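What I'd Budget For Before Buying a Second Arm

I've been putting this post off for a month, mostly because every time I sat down to write it another invoice came in and changed the answer. But the two-arm sorting cell is paid for, it's running on our bench, and I am so happy with it that I want to get the numbers and the planning notes down while I still remember them.

Quick background for anyone new. We're a small shop that rebuilds control panels, and we go through a silly number of push buttons. They come off the old panels in mixed trays and somebody has to sort them by cap color before they can be tested. It's dull work and it was eating Chiamaka Akinola's afternoons, when she is easily our best wiring person and should be wiring. In May I finally got permission to spend real money on it.

Where the money went

The arms themselves were the easy part. You get a quote, you gasp, you sign. We bought both from the same reseller, Nørgaard, and the price on the quote was the price we paid. Lovely people, fast emails.

What I want to talk about is everything else, which came to $2639. I had penciled in a fair bit less! Going through the folder, the extra spending fell into a few piles:

Grippers and fingers. We went with plain two-finger parallel grippers on both sides. I was tempted by something fancier, and Ketill Juhl talked me out of it over lunch. His argument was that a push button is a short stubby thing with a domed cap, and two flat fingers coming down from above will hold it fine. He was right. I did order spare fingertips, and I'd do that again.

Cables and cable management. Please, please put a line in your budget for this. An arm arrives with cables that reach the controller if the controller is exactly where the manufacturer imagined it. Ours was under the bench on the other side. The longer set from Hiltora took three weeks to show up and that was the whole delay, right there.

The bench. We already had a white table, so I wrote zero in that column. Then we needed leveling feet, and brackets, and somebody to fit them. Zero was optimistic.

Trays, bins and paper. My favorite line in the whole spreadsheet, since it's the cheapest and it made such a difference. Red bin, yellow bin, one shallow blue tray between them, and a sheet of brown kraft paper over the tabletop. The bins are the ordinary open-front kind you'd hang in a garage. I had a quote from Flimell for custom machined nests and I'm glad I let it expire.

Do you really need two?

This was the big argument, and I went back and forth on it – my notes from that week contradict each other on every page. One arm can obviously sort two colors. It just has to swing from one side to the other all day long.

Bjarke Hjaltested, who did the integration for us, drew it out on the back of a packing slip. With two arms, each one gets its own bin and its own side of the tray. While one is dropping off, the other can be picking up. You pay for a second arm and you get shorter moves, plus a cell that can limp along on one side if the other needs service. For a shop our size that last bit mattered a lot to me.

I stood next to it for far too long on the first good day, coffee going cold, just watching the reds go one way and the yellows go the other. 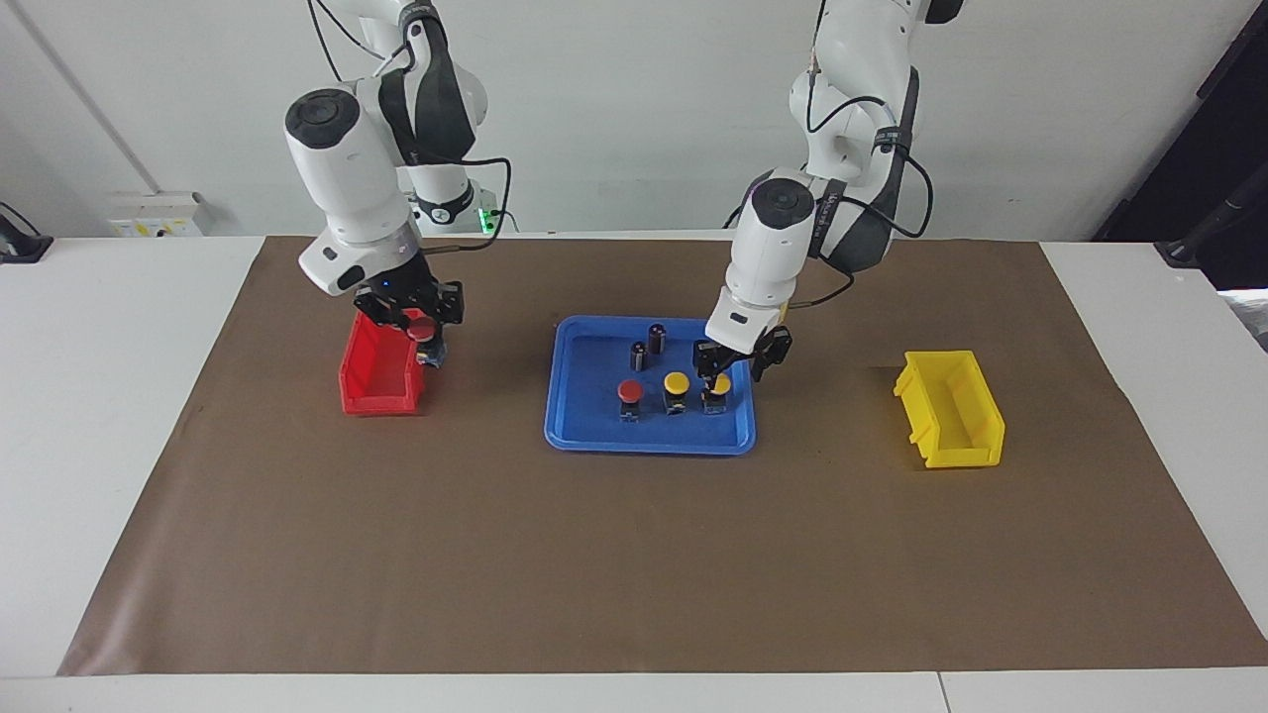

What I'd do differently next time

Plan the floor before the purchase order. I measured the table and forgot about the stands and equipment that end up around it. Give yourself more room behind and to the sides than you think is decent, and check where your wall outlets are.

Ask for the training day in writing. Ours was included, but it took some digging through emails to prove it.

Keep a contingency of ten percent or so. I had five, and spent it on brackets.

Start with fewer parts than you want to. We began with a handful of buttons in the tray at a time, and I'm in no hurry to heap it up. Kolbrún Þrastardóttir keeps the log for the cell, and she has asked for up to 60 parts a run by the fall. We'll see. I think that means a proper feeder, which means another quote, and I've promised not to open that conversation until the next budget round.

If you're pricing something similar and want to look at my spreadsheet, leave a comment and I'll send it over. It has a tab called "oops" that you may find the most useful one.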